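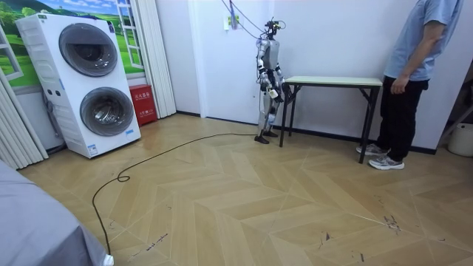
I've given up on running before work. I lasted 13 days, mostly thanks to Saimi, who kept texting me at six with pictures of her trainers. Evenings suit me much better! I go after tea, along the canal and back by the allotments (uphill, sadly), and I sleep like a log afterwards.

Iida has talked me into the Skondmont 10k now, so I've got 40 days to stop walking the hilly bits — wish me luck. Does anyone know a decent cure for blisters? Plasters just slide off me.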